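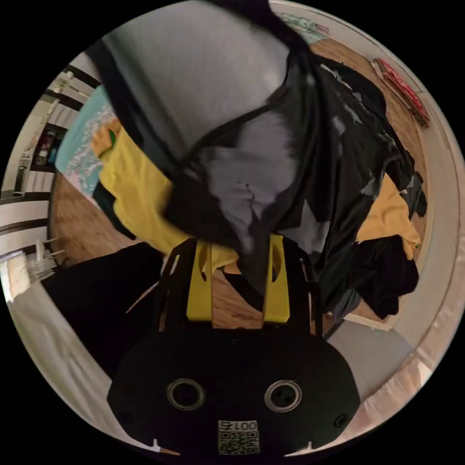
*Last changed: July, ticket 506*

## 506: Dark lint on light clothes after sorting

**Status:** open
**Location:** Hidayat apartment, bedroom

**Symptom:** Light gray and yellow items show dark lint after being carried in one bundle with black garments. A 90-minute wash did not clear it.

**Log**

- 08:10. Black, gray and yellow items handled as a single armful. Method stopped.
- 08:25. Floor swept. Lint also present on the bed sheet; sheet brushed down.
- 08:40. Items separated by color on the bed. Folded stack kept at the far left corner, away from black fabric.
- 09:05. Black star-print shirt laid flat, face up, for inspection.

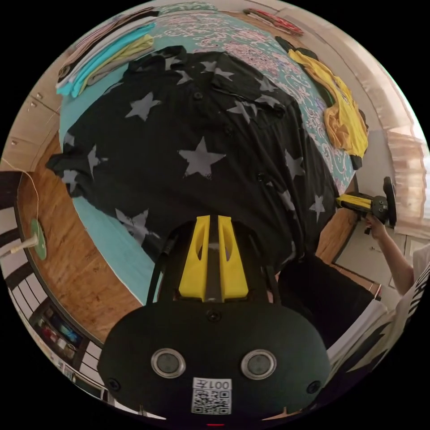 *Star-print shirt laid out on the turquoise sheet, before folding.*

- 09:15. Tape test on the shirt front: heavy lint. Tape test on the pale pink top layer of the stack: clean.
- 09:20. Yellow t-shirt set aside for rewash.

**Probable cause:** shedding from black garments, transferred by contact.

**Action:** wash black items separately for 3 cycles, repeat tape test after each. Empty the lint filter between loads. Keep ticket open until the third result is entered.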